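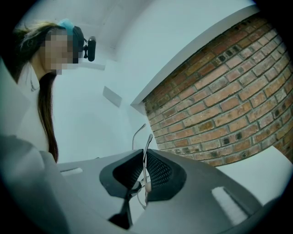

Hair down, headband on.

OK so the residence permit renewal. Third time people have asked me in the comments so I'm writing it up fast before I forget the details. I'm on a skilled worker permit, tied to my employer (Hosteck), and the whole thing hangs off that. If you're self-employed or came over as a student, your list will look different, sorry.

First thing. Start early. I didn't. I had the expiry date in my head as the end of April and it was the end of March, which I found out from Leonie in HR while I was eating soup. Leonie Costigan, if you ever read this, thank you and I owe you a soup.

What they wanted from me:

Passport, every page scanned. Yes the blank ones too.
Current permit card, both sides.
Employment contract plus a fresh letter from the company saying I still work there. Mine was signed by Heather Hoani and they wanted her job title typed under the signature, so that went back once.
Payslips for the last 3 months.
Proof of address. My lease is in Skurna but my phone bill still went to the old place in Plerholm, and the two didnt match. More on that in a sec.

The fee was 2735. I had budgeted for less, going off what I paid last time. You pay before you can book the appointment, and the payment page times out if you go looking for your card. Have the card next to you.

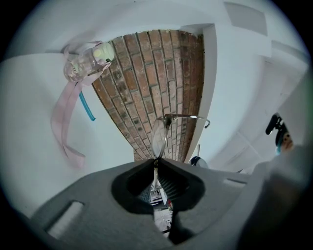 The address mess

So I moved in the fall and changed my address with the town, the bank, my job. Forgot the phone company. Uploaded the phone bill anyway without looking at it. Application bounced with a one-line message, "documents inconsistent," no hint which ones. Spent a whole evening comparing PDFs. It was Yaroslav who spotted it – he did his renewal last year and had the same bounce over a missing apartment number.

Fix was easy once I knew. New bill, short signed note with both addresses and the move date. Resubmitted, accepted the next morning.

The appointment

Fingerprints and photo, that's all. I was in and out in 19 minutes, most of it sitting. Bring the printed confirmation, the guy at the door would not look at my phone. Coffee place across the street is called Blöndal, good cardamom buns, opens at 7.

Then you wait. They gave me a paper that says I can keep working while the decision is pending, and I sent a copy to Leonie the same day. Travel is a different story, I was told the paper doesn't cover re-entry so I skipped Beverley's wedding party abroad and I'm still a bit sad about it.

Card came in the mail, good for 2 years. Check the spelling of your name right when you open the envelope. Mine was fine, Yaroslav's was not, and he had to book a new appointment to get it corected.

Will do a seperate post on switching employers mid-permit, a couple of you asked. Need to dig out my emails first.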